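Hedlund desktop drawer cabinet: review

Reviewed by Birdie Castellanos

I wanted one small cabinet for the odds and ends that live on the play table, and I wanted a handle on it so it could go from room to room. The Hedlund cabinet was on sale and had a drawer, so I bought it. I've used it long enough now to have an opinion.

The body is glossy cream plastic with a big rounded carrying handle at the top. The lower front has a panel of slanted grooves, and those catch dust. A dry paintbrush gets them clean. A cloth goes right over the top and leaves the dirt where it was.

The drawer is the best part. It has light wood sides with a darker brown edge along the top and a medium brown floor, and it looks better than the plastic around it. The U-shaped handle is easy for small hands to hook. It's deep enough for little figures, and our panda goes in there every night by family rule.

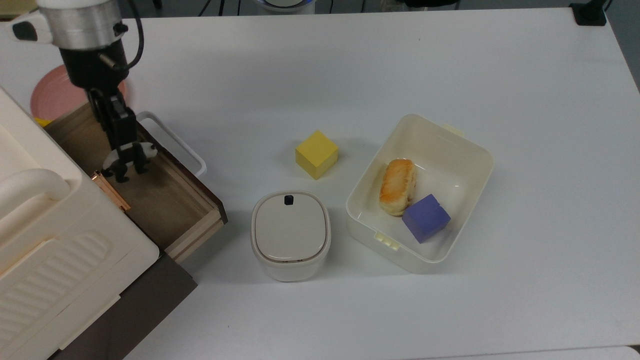 Setting it up

Mine came in one box with a folded sheet of instructions that had been translated at least twice. I didn't need them. I wiped the cabinet down, slid the drawer in and out a few times and put it to work. The drawer was stiff for the first week. I rubbed a candle stub along the bottom edges and it has run well since then.

Put it on something. Flat on the table it sits too low for me, and I had to stoop to see what was in the drawer. I have it up on a dark brown wooden box at the back of the table and the height suits me much better. Check that whatever you use is as deep as the cabinet or it will want to tip when the drawer is all the way out.

The door and the top

There's a hinged door with an upright orange handle. You can find that handle from across the room. The door closes without a click, so I push it shut and then check it. The raised edges on the top make a shallow tray, and I'd call that a bonus. I've kept pencils up there and they stay put when I bump the table.

What it doesn't do is hold everything. The toy banana, the pink plate and the cubes never all went in together with the door shut. I gave up and got a clear-ish white bin for the cubes and anything round, and a little lidded container with a button on the lid for scraps. 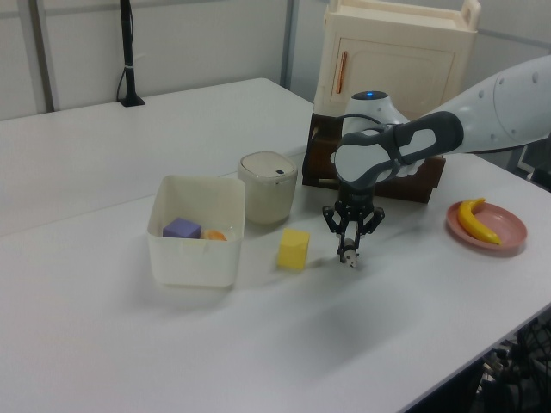 The bin cost next to nothing and gets more use than the cabinet does on a busy day. Cubes go in fast and come out fast. If your main problem is blocks all over the table, buy a bin first and see if you still want the cabinet.

I also looked at the Hadano version before I bought this one. Siwan Phillips has it and let me try hers. It has two drawers and no door, and both drawers are shallower. Her drawers slide better than mine did out of the box, but I couldn't get the panda in without laying it down. She likes hers and I wouldn't trade.

Good: the drawer, the carrying handle, the tray on top.

Not so good: stiff drawer at first, dusty grooves, a door that needs a second push.

I'd buy it again on sale. At full price I'd think about it longer.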